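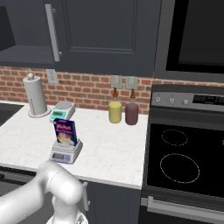

Cuisine simulée de la suite d'évaluation : la boîte de céréales sur la balance de cuisine, le bras au premier plan.

Rapport d'avancement – évaluation du kit de simulation Vikby
À l'attention de Nele Janssen, fonds Kristiansen
Rédigé par Yasaman Zamani, le 21 décembre 2024

Chère Nele,

Comme convenu lors de notre dernier appel, je vous envoie de nos nouvelles avant la pause de fin d'année, et je vous prie d'avance d'excuser la longueur de ce courrier : il s'est passé pas mal de choses depuis l'été et j'ai du mal à en laisser de côté. Vous vous souvenez que votre soutien devait nous permettre de répondre à une question assez terre à terre : le kit Vikby, que la société Itton propose aux petits laboratoires, vaut-il son abonnement pour une équipe comme la nôtre, qui n'a ni cuisine d'essai ni ingénieur à plein temps ?

L'installation, d'abord. Uwe Wegener s'en est chargé et y a passé deux semaines, là où la notice parle d'un après-midi. Le gros du temps est parti dans une histoire de pilotes graphiques sur notre vieille station de calcul, et je ne veux pas en faire porter toute la faute au fournisseur. Le service d'assistance répond vite, avec beaucoup de gentillesse, mais en anglais uniquement, et la documentation française s'arrête au troisième chapitre. Nous l'avons signalé ; on nous a promis une suite pour avril.

Les cuisines livrées avec le kit sont franchement agréables à utiliser. Celle que nous employons le plus a un plan de travail en marbre blanc, une crédence en brique rouge, des placards sombres et une cuisinière à droite, et l'on y dispose les objets à sa guise. Nous avons retenu pour nos essais une tâche de pesée, parce que c'est celle qui intéresse nos partenaires de Trosden : poser un emballage debout sur le plateau d'une balance et l'y laisser en équilibre. Il y a deux balances de modèles différents sur le plan de travail, l'une à plateau rond, l'autre carrée, et la consigne donnée au bras doit lever l'ambiguïté. C'est un point auquel Alaric Mahmoud tenait beaucoup et je crois qu'il avait raison d'insister.

Nous avons mené 100 essais avec le contrôleur fourni par défaut, sans aucun réglage de notre part. Dans 70 cas, la boîte de céréales a fini debout sur la balance demandée. Les échecs se ressemblent : la boîte bascule au moment où la pince s'ouvre, ou bien elle est posée trop près du bord du plateau. Plus rarement, le bras choisit l'autre balance, surtout quand la consigne est rédigée en français – nous traduisons donc tout pour le moment, ce qui ne nous satisfait qu'à moitié. Ignacio Moya reprend en ce moment les essais avec un relâchement plus lent de la pince ; je n'ai pas encore ses chiffres et je préfère ne rien vous annoncer.

Du côté des réserves, j'en garde surtout une. Le kit considère la tâche comme réussie dès que l'objet touche le plateau, même s'il tombe l'instant d'après. Nous avons écrit notre propre critère, qui attend que l'objet soit immobile, et les résultats donnés plus haut sont calculés avec celui-là. Un laboratoire qui se fierait au score affiché par défaut serait trop optimiste. Itton connaît le problème et nous a demandé notre script, que nous leur avons envoyé bien volontiers.

Pour le budget, rien d'inquiétant. L'abonnement est payé jusqu'à la fin du projet, et le poste prévu pour le matériel a servi à remplacer la carte graphique fautive. Il nous reste de quoi financer le déplacement d'Uwe à Trosden, où il doit répéter la pesée avec un vrai bras et de vrais emballages. Ce sera la partie la plus instructive à mes yeux, car pour l'instant je ne peux rien vous dire de ce que valent ces essais hors du simulateur.

Mon avis provisoire, puisque vous me l'avez demandé : je recommanderais le kit à une équipe qui a déjà quelqu'un à l'aise avec ce genre d'outil, et je conseillerais aux autres d'attendre la documentation complète. Merci encore de votre patience et de vos questions de l'automne, qui nous ont obligés à revoir le protocole. Toute l'équipe vous souhaite de belles fêtes.

Bien à vous,
Yasaman Zamani

Imprimer cette page
Envoyer par e-mail

Documents récents
Kit Vikby : notes d'installation (Uwe Wegener)
Critère de réussite pour la tâche de pesée, version de travail
Préparation des essais de Trosden
Rapport d'avancement d'avril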